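Teaching a sidewalk delivery robot by remote control in a simulated city

Posted by kerbside_ops

Our department is preparing to train a delivery robot through remote driving demonstrations in a simulated street before any work in Trambridge itself. We have 20 recorded drives. The robot follows them well on open paving but hesitates near posts. Should we record more drives, or different ones?
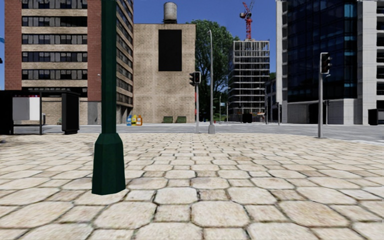 Plaza with pole at left, Jusa simulator

Posted by Rotthorpe Robotics Desk

Different ones, in our experience. Operators tend to drive straight down the middle, and the robot therefore has no record of how a person passes an obstacle. We recommend that each operator begin some drives close to a post and steer away slowly — full stops are acceptable.
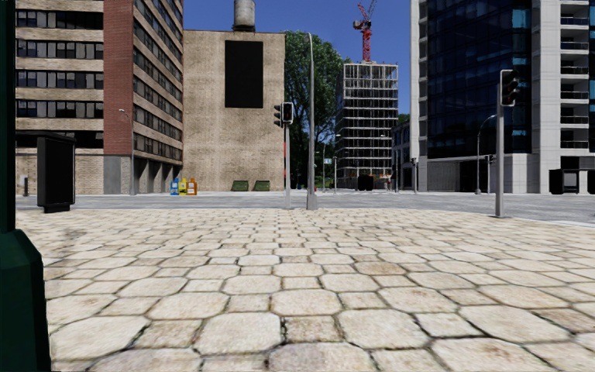 Operator fatigue also deserves attention. We limit each session to 20 minutes, and we discard any drive in which the operator corrected the same turn twice. Starting positions should vary as well. A start beside the dark green post, with the road crossing behind the plaza, would give the robot a useful case. Our own set reached 133 drives before performance near posts was satisfactory.

Posted by miah_user

we did 500 and it was fine. just record more

Posted by Trambridge Training Office

The number alone is not a sufficient guide. Of our 331 drives, the most valuable were those along the curb, where the operator must keep a steady distance from both the lamp post and the roadway.

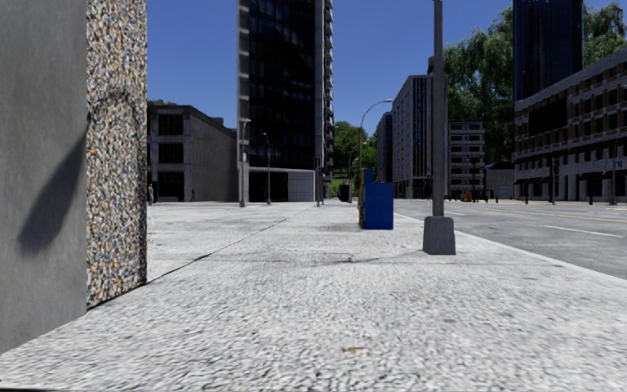 Miah Users' Bulletin, Issue 20, p. 133

Please also confirm that the control delay is the same in every session. A robot trained on mixed delays may copy late steering as though it were intended.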